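To: robotics-club list
Date: 2025-06-23
Subject: Re: chain task, summer build

Answers to the questions from the last message, in order. I've cut the parts that were only about the room booking.

> I pulled the latest Tramon branch and the chain task loads for me,
> but it runs a lot slower than the block task did. Is that the
> collision shapes? Also, are we keeping the spikes? They look good
> but I don't see what they add, and Gimik has to be able to grade
> this on the lab machines.

Yes, it is mostly the collision shapes. The links were imported as full meshes, and the solver was checking every one of them against every other one at each step. I replaced each link with a set of short capsules and the step time came down to something we can live with. The change is in Tramon now. If you pulled before this morning, pull again and delete your cached assets or you will keep loading the old ones.
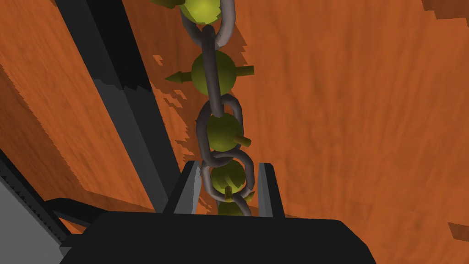
Spikes stay for now. The reason they went in was to stop people from treating the chain as a smooth rope, which is how most of the April entries handled it. The balls are threaded through the links, and with cones sticking out of them to the left and right the chain has no clean side to approach from. Coming up from underneath with the fingers open on both sides of the chain is the approach I would try first. If you close too early you catch a ball instead of a link, and Gimik scores that as a miss. I know the shadows on the wood have blocky edges. That is the low shadow setting and it has no effect on the score, so please don't file it again.

> Second thing, what is the episode limit? The handout says 300
> steps and the config says 1272. I have been training on the
> handout number and the arm runs out of time before it gets
> anywhere near the chain.

The config is right. The 300 was left over from the block task and I missed it when I copied the handout. Anyone who trained on the short limit does not have to start over - load your checkpoint, change the limit, and keep going. I will fix the handout tonight.

For grading, Gimik will run 20 episodes per team with seeds you have not seen. You get 2 submissions, and the better one counts. A crash counts as a submission, so run the check script first.

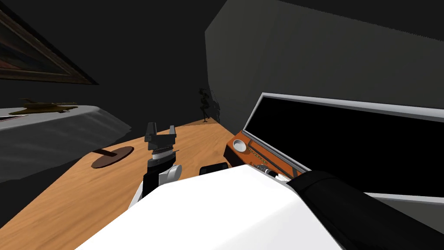 Teams using the Fleler wrapper should also know that its default action scaling is different from ours. If your arm jerks at the start of every episode, that is probably why. Set the scaling by hand in your own config and leave the shared one alone. Two teams edited the shared file last week and overwrote each other.

> Last one: can we still change the room? Our team wanted to try
> more clutter and a darker light setup.

For training, change whatever you like. For grading everyone gets the room as it is in Tramon, with the same lights and the same furniture. I would still train with some variation, as a policy that has only ever seen one layout tends to fall apart when the start pose moves a little.

The Ruangrit entry form is open and I have put the club down for the student track. I need a team name and a one-paragraph summary from each team before I can finish it. Plain text is fine. Send it to me directly and not to the list.

Still open: the grader sometimes reports a time of zero on the first episode. I can reproduce it on one lab machine and not on the other. If you see it on your own computer, send me the log and the version line from the top of it.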